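Zwischenbericht zum Projekt „Kappen und Hüte aus Restbeständen“
Projektträger: Nähwerkstatt Fotadska
Berichtszeitraum: Februar bis Juni

## 1. Stand der Arbeiten

Die Werkstatt hat im Februar den Betrieb in den neuen Räumen in Perkcombe aufgenommen. Der Umzug hat zwei Wochen länger gedauert als geplant, weil der Starkstromanschluss für die Dampfstation erst nachträglich abgenommen wurde. In dieser Zeit wurde nur zugeschnitten. Der Nähbetrieb lief danach ohne größere Unterbrechung.

Bewilligt ist die Herstellung von 1000 Kopfbedeckungen aus Stoffresten, die sonst entsorgt würden. Der Zuschnitt für die erste Hälfte ist abgeschlossen. Beim Nähen liegen wir hinter dem Zeitplan, vor allem bei den Modellen mit Futter. Die ungefütterten Modelle sind im Plan.

Die Leitung der Werkstatt liegt weiterhin bei Melaniia Koval. Saeed Mousavi hat im April den Zuschnitt übernommen, Mwanahawa Mutiso betreut die Kurse und den Verkauf.

## 2. Material

Der größte Teil des Stoffes stammt aus Lagerauflösungen. Die Firma Zellex hat uns Baumwollköper und Canvas in dunklen Farben überlassen, überwiegend Schwarz und Dunkelblau. Die Qualität ist gut, die Breiten sind aber sehr unterschiedlich. Für jede Lieferung muss das Schnittlagenbild neu gelegt werden. Der Verschnitt war im ersten Quartal zu hoch. Seit Mai werden die kleinen Reste für Schweißbänder und Riegel verwendet.

Schirmeinlagen kaufen wir neu. Versuche mit Einlagen aus alten Kunststoffordnern haben wir beendet, die Kanten haben sich nach mehreren Wäschen durch den Stoff gedrückt.

## 3. Passform und Form

Die Rückmeldungen aus der ersten Verkaufsrunde betrafen fast immer die Passform. Der Kopfumfang war bei den größeren Größen zu knapp, und die Krone fiel nach dem Waschen zusammen. Der Schnitt wurde zweimal geändert. Die sechs Kronenteile sind jetzt oben etwas breiter, und die Nahtzugabe wird auseinandergebügelt und beidseitig abgesteppt.

Zum Ablegen haben wir Ständer aus Draht eingeführt. Sie kosten wenig und brauchen kaum Platz im Regal. Die Holzköpfe aus der alten Werkstatt bleiben dem Dämpfen vorbehalten.

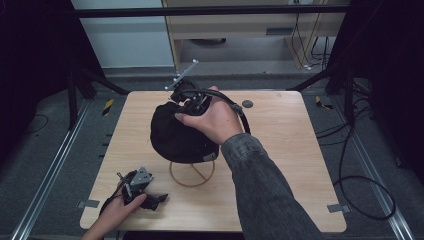
Abb. 1: Schwarzer Stoffhut auf rundem Drahtständer

Die Größentabelle liegt dem Bericht als Anlage A bei. Für Kindergrößen gibt es noch keinen abgenommenen Schnitt. Wir bitten darum, diesen Punkt in die zweite Projekthälfte verschieben zu dürfen.

## 4. Kurse

Der Grundkurs findet samstags statt und war durchgehend belegt. Insgesamt haben 40 Personen teilgenommen. Der Aufbaukurs musste einmal abgesagt werden, als zwei Maschinen gleichzeitig in der Reparatur waren. Er wird im Herbst nachgeholt. Chaiwat Suwannarat hat dafür ein Heft mit Schnittmustern zusammengestellt, das auch ohne Vorkenntnisse benutzbar sein soll. Eine erste Fassung wird zurzeit im Grundkurs erprobt. Kritik gab es an den Zeichnungen zum Einsetzen des Schirms, sie werden neu gemacht.

## 5. Verkauf und Vertrieb

Verkauft wird im Laden Kirui und auf zwei Märkten. Die Einnahmen betragen bisher 2718 Euro und wurden vollständig für Garn, Einlagen und Wartung verwendet. Am besten laufen schlichte dunkle Baseballkappen mit verstellbarem Riemen. Hüte mit breiter Krempe werden oft anprobiert und selten gekauft. Der Laden führt das auf den Preis zurück. 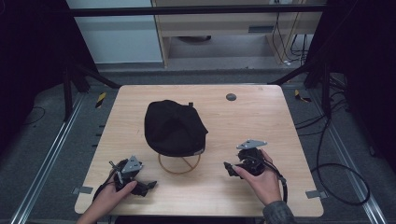

Josée Turcotte merkte zum Entwurf dieses Abschnitts an, der Preis sei bei den Hüten nur ein Teil des Problems. Auf dem Markt fehle ein Spiegel, und wer sich nicht sehen könne, nehme eben die Kappe. Außerdem solle man die Krempenhüte bis zum Spätsommer nicht weiter reduzieren, sonst lasse sich der alte Preis im nächsten Jahr nicht mehr durchsetzen.

Wir folgen dem Vorschlag. Ein Standspiegel ist bestellt, die Preise bleiben bis September unverändert.

## 6. Mittelverwendung

Die Personalkosten entsprechen dem Finanzplan. Bei den Sachkosten gibt es eine Abweichung durch die Reparatur der beiden Maschinen. Sie kann innerhalb des Postens ausgeglichen werden, eine Umwidmung ist nicht nötig. Die Belege sind in Anlage B aufgelistet.

## 7. Nächste Schritte

- Nähen der gefütterten Modelle aus dem ersten Zuschnitt, Abschluss bis Ende August
- Abnahme des Schnitts für Kindergrößen, vorbehaltlich der Zustimmung zur Verschiebung
- Nachholtermin für den Aufbaukurs
- Gespräch mit Zellex über hellere Stoffe
- Neufassung der Zeichnungen im Schnittmusterheft

Der nächste Bericht folgt im November.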